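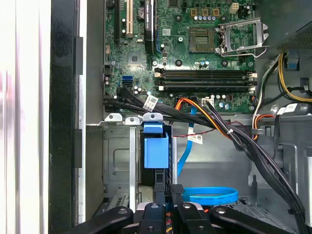
4.3 Setting up the computer teardown task

Read this section before you let the arm work on a desktop PC. The Coltent task pack covers memory, drive caddies and loose cables. Processor removal is still a manual job, and so is anything inside the power supply.

1. Unplug the PC and hold its power button in for 10 seconds.
2. Take off the side cover and lay the case flat, open side up.
3. Push the case against the bench stop so it cannot slide.
4. Load profile 2695 for full-size desktops. Use 2798 for small ones.
5. Set grip force to 13. Do not raise it to free a stuck part.
6. Start the task in step mode and approve each move from the panel.

CAUTION: Keep hands clear of the fingers and linkages whenever the arm is enabled. Press Hold before you reach in to move a cable.

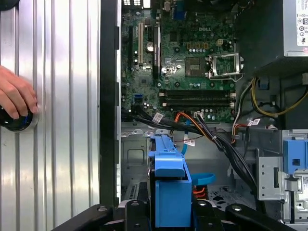
7. If the arm misses a latch twice, press Hold and release the latch by hand. Then choose Resume from Part.

Note: Cables are the main limit at present. A bundle lying across the memory slots can hide an end latch, and the arm may pull on wire it did not plan to touch. Tie bundles back first. Vivek Dhillon's trials at the Filtcombe shop found that a trained person is still faster on mixed models – the arm does better on a long run of the same case.

Do not leave the task running unattended, even after a clean run. For stuck screws and bent brackets, see 4.5.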